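Map shop notebook, April
Intersections sheet, second proof

Picked up the second proof from Durkidora at 9:30. Same stock as the first, heavier than what we used for the transit poster. The black is better this time. On the first proof the thin streets had filled in wherever two of them met at a sharp angle, and the whole point of this sheet is streets meeting at sharp angles.

Plan is still 50 junctions on the sheet, five across and ten down, each one drawn as a plain black shape with the name underneath. No color except the rail lines, which are a dark red. North is up on every one. I went back and forth on that. Several of them would sit better in their squares if they were turned a little, but anyone who drives through the place will try to match it to the map in their head, and a turned one makes them stop and work at it.

Checked the proof against the survey sheets, row by row. Problems:

Row 1, Tuominen Circle. We have five arms and there are five arms, fine, but the slip lane on the east side joins too early. It should run alongside for a while and then merge past the bus stop. At this size the gap between the slip lane and the main road is less than a line width, so it will have to be exaggerated or dropped. I would exaggerate it. That lane is what people complain about.

Row 3, the place where Mill Road changes its name twice. Drawn correctly. Label is wrong. We used the middle name and the city uses the northern one for the whole junction. Changed in the file.

Row 4, both viaduct ramps. The upper road should cross over the lower with a small white break on either side. The break is there on screen and lost in print. Widened it to double. Needs another look on paper.

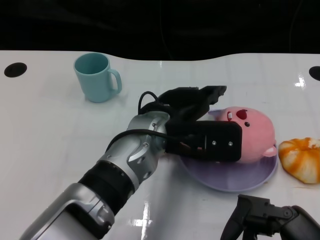

Row 6, Tirnura Gate. This is the one everybody asks about and it is still not right. The aerial photo we traced is older than the rebuild, so the traffic island is the old kidney shape. The new one is longer and comes to a point at the south end. I walked it before lunch and paced off the island from the sidewalk, which is not a survey but is enough for a drawing an inch and a half wide. Also found that the left turn from the west arm has been taken out and planted with grass. Removed it.

While I was there I timed the pedestrian light for the notes on the back of the sheet. You get 17 seconds of walk signal on the long crossing, then the countdown. I made it to the island and had to wait. I did it again walking faster and got across with the countdown still going.

Row 7 is clean.

Row 8, the two junctions by the old freight yard are close enough that they could be one drawing. We split them in the first draft to make the numbers come out. I think they should be joined. People treat them as a single thing and the trouble comes from the short piece between them, where there is room for up to four cars and never fewer than that waiting. If we join them we are one short and need a replacement. Candidates from the mail-in list:

- Harbor and Fifth, where the bike lane crosses two lanes of turning traffic
- the hospital entrance, which is really a driveway with a signal
- Cuter Street at the underpass

Leaning toward Cuter Street. It makes a good shape, like a wishbone with one leg longer. The hospital one had more votes but draws as a plain T, and we already have three of those in the bottom two rows. Harbor and Fifth only makes sense if you show lane markings, and we don't show them anywhere else.

Rows 9 and 10 not checked against the survey yet. Looked them over for ink only and they seem all right.

Line weights, so this is written down someplace other than the back of an envelope:

Main roads 4 points. Side streets 2. Alleys and ramps 1, nothing thinner. Rail 1.5 in red, always drawn on top, even where it really goes under. Yes, this is wrong at the viaduct. It reads better.

The type under each drawing is one size larger than on the first proof and I would leave it there. The long names now run to two lines. For the two-line ones, break before "and" so the second street starts with it. Right now it is done both ways and looks careless.

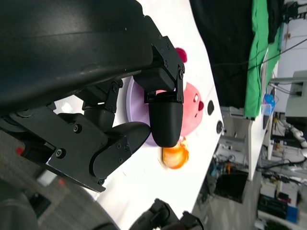
Gripper fingertips close together at the lavender bowl.

Afternoon, on the wording for the back. The draft calls these the worst intersections in the city. We have no ranking to back that up and the crash counts we do have are from different years for different districts. Changed to "hardest to explain to a visitor," which is how the list started anyway. The paragraph on how they were picked should say it was a mail-in vote plus our own additions, and should say which are which. A small dot next to the number would do it. Not a star, stars look like a prize.

Cost. Durkidora will do a short run of 100 on this stock, trimmed and flat. Rolling and tubes are extra, and we can roll them here. They want final files a week ahead and will do one more paper proof without charging if it is just the one sheet. Told them yes to the proof. Did not commit to the run.

Fold question is still open. Folded copies would sell better at the counter but the first fold goes straight through row 5, and the ink cracked on the sample I folded by hand. Scoring it first helped some. Flat only for now.

To do:

- slip lane at Tuominen Circle
- redraw island at Tirnura Gate, check against the city's plan if the records desk has it
- join the freight yard pair, draw Cuter Street
- line breaks on all two-line names
- rows 9 and 10 against the survey
- dots for our own additions
- new file to Durkidora, ask for the proof on both stocks if they have an offcut of the lighter one

The first proof is in the flat file, second drawer, marked in pencil. Please don't throw it out yet. The notes for row 2 are only on that copy and I have not moved them over.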